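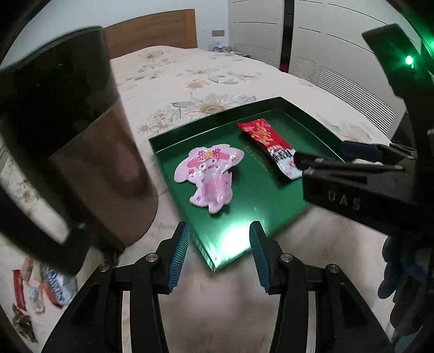
**Niver Student Robotics Forum > Kiveck Project > Handling snack packets**

**kiveck_lead** - 1/27/19

Members are asked to review the proposed handling rules before the next session. The course requires 300 accepted pick-and-place runs with the hand-held grippers, and 200 have been accepted to date. The proposal is as follows:

- Packets start in the green tray.
- Each packet is gripped by its sides and kept upright.
- A run with a dropped packet is marked as failed and kept.

**amadi_section2**

Our section supports the first and third rules. We object to the second. A soft wrapper folds when it is squeezed at the sides, and run 3934 was rejected for that reason.
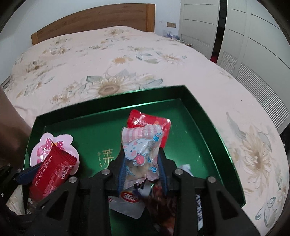

We would also request that the tray not be filled so full. When packets lie on top of one another, the fingers catch a neighboring wrapper and the run must be repeated.

**drikard_t**

I respectfully disagree on the full tray. The Drikard round will use mixed piles, and teams that practice only with spaced packets will be at a disadvantage. The side grip is also acceptable if the fingers close slowly.
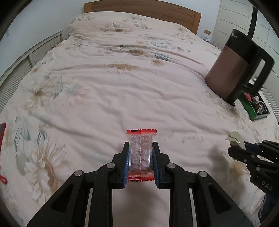 *Side grip on a small packet, blue pads on both faces.*

**amadi_section2**

That packet is small. The larger pouches remain our concern.

**kiveck_lead**

Both points are noted. The side grip will stay in the rules for small packets, and pouches may be gripped at the seal. Mixed piles are permitted after run 400. Further objections should be posted in this thread before the end of January.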